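The year I tried to keep a quiet table

I have been meaning to write this since June, and every time I sat down to do it somebody called, or the dryer buzzed, or I decided that the post needed a better beginning. It doesn't have a better beginning. It starts with me eating crackers over the sink at nine o'clock at night, which I had been doing, more or less, for most of a winter.

When you live with other people there is a dinner hour whether you like it or not. When the house empties out, the dinner hour goes with it, and you don't notice for a good long while. I certainly didn't. I thought I was being free and easy. I ate when I was hungry, I ate standing up, I ate out of the pan, and I read the mail while I did it. Then one evening I found myself unable to remember whether I'd had supper at all, and I had to go look in the sink for evidence. (There was a fork. I decided the fork counted.)

So I made up my mind that I would sit down at a table for supper, every evening, for as long as I could stand it. I wasn't going to cook anything special. I know myself too well for that, and I've bought enough cookbooks in fits of good intention to know where that road goes. The food could be toast. I only had to sit down for it, on a chair, with a plate, and stay there until I was done.

I lasted five days the first time. Then I got a cold, and a cold is a fine excuse for soup in bed, and after the soup in bed I was back at the sink for two weeks. The second try went 46 days, and I was so proud of it that I told the woman at the pharmacy, who was very nice about it.

What made the difference the second time was moving the table. I had the old one shoved up against the wall in the kitchen at Vamwood Street, under the calendar, so that sitting at it felt like being sent to think about what I'd done. It was also a rectangle, and a big one, and a rectangle with one person at it always looks to me as if the others are late. My neighbor was selling a smaller one and I paid 40 dollars for it, and the two of us walked it down the sidewalk at seven in the morning, stopping every few houses so that I could pretend to fix my shoe.

I put it near the window. I can see the bus stop and the corner of the hardware store, and if I lean I can see who is getting coffee at Camulell. That is plenty of entertainment for a plate of scrambled eggs.

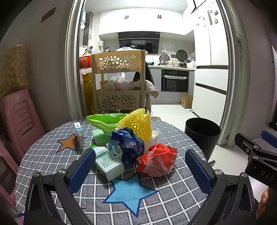

My grandmother had strong feelings about supper, and I have been thinking about her a great deal this year. She ate at half past five, and she would have gone on eating at half past five if the roof had come off. She believed that you should never put a milk carton on the table, only a pitcher, and that the butter should be out a full hour before anybody wanted it. She washed her tablecloths on the same morning every week and hung them on the line in order of size. Mine is a gray and white check, and I chose it because she had a drawer of checked ones, though I think hers ran more to red. The star mats would have puzzled her, the light blue one and the little tan one, but I do believe she would have come around to them, as she did with zippers and, near the end, with frozen peas. The wrappers left lying around on the cloth she would have cleared away without saying a word, and that would have been worse than a speech.

Anyway, she was a person who laid a table for herself for almost twenty years after my grandfather died, and as a child I thought that was the saddest thing I had ever seen. One plate, one glass, one napkin in a ring. I used to beg my mother to let us stay so that she wouldn't have to do it. I look back now and think she was having a perfectly good time. She had the radio going. She had her pork chop. She'd have liked us to go home a bit sooner, probably.

I did try the radio. I found that I can't eat and listen to the news, because I get worked up and chew too fast, but music is fine and baseball is best of all. Baseball is wonderful company at supper. It doesn't ask you to look up. In the cold months I had to make do with a program of organ music out of Uchida that comes in scratchy and goes on for longer than you would believe, and I got fond of that too, in the way you get fond of a dog that belongs to somebody down the street.

Books did not work for me, and I'm sorry to say it, as I had pictured myself with a book. I need both hands for eating, apparently! I tried propping one against the pepper mill and it slid into the gravy. It was a library book, too, so that was an awkward little talk at the front desk, and I now own a slightly brown history of the Tuvar canal, which I still haven't finished.

The phone was the hard part. I want to be fair to the phone, since it's how I talk to my sister and how I know what the weather is doing, but it's a terrible dinner guest. I'd sit down with it face up next to the fork, only in case, and twenty minutes later the plate would be empty and I'd have learned a lot about a stranger's kitchen remodel. Now I leave it on the stairs. Some evenings I can hear it buzzing away on the carpet out there, and I'm not going to claim that I never get up. I get up maybe once a week. Last month it was a wrong number, and we had a nice chat, and my potatoes got cold.

People have asked me whether I eat better now, and I'm not sure that I do. I eat slower. I had pancakes for supper twice last week. But I've noticed that I'll go to a little more trouble for a plate than I will for a sink, so that there might be a sliced tomato where there used to be nothing, or I'll warm up the bread. One night in March I made a white sauce from scratch for no reason on earth except that I had sat down, looked at my cauliflower, and felt that it could use a friend.

I've also had more people over, and I didn't expect that. When the table was a place for mail, asking somebody to supper meant an hour of clearing and a guilty feeling about what I was shoving into the hall closet. With the small one I can say "come on over" and mean tonight. It does get messy. Company brings bags and boxes and things in crinkly packaging, and everything lands on the cloth, and we push it to the middle and eat around the edges. I used to think that a proper supper needed a cleared table. I've let that one go, with apologies to my grandmother.

As I write this I'm on day 267 of the third try, which I know only because I put a pencil mark on the calendar each night before I go up to bed. I missed two in August on account of a wedding, and I've decided that standing up with a paper plate at a wedding is allowed. I also had one very low evening in the fall when I sat down with nothing in front of me at all, only a glass of water, and stayed there through four innings. I marked that one too.

If you're eating over the sink tonight, I'm not scolding. It's a good sink, I'm sure. But you might pull out a chair and see how it feels. I'd love to hear what you listen to, as baseball is nearly over and I'm not certain I can face the organ again before Thanksgiving.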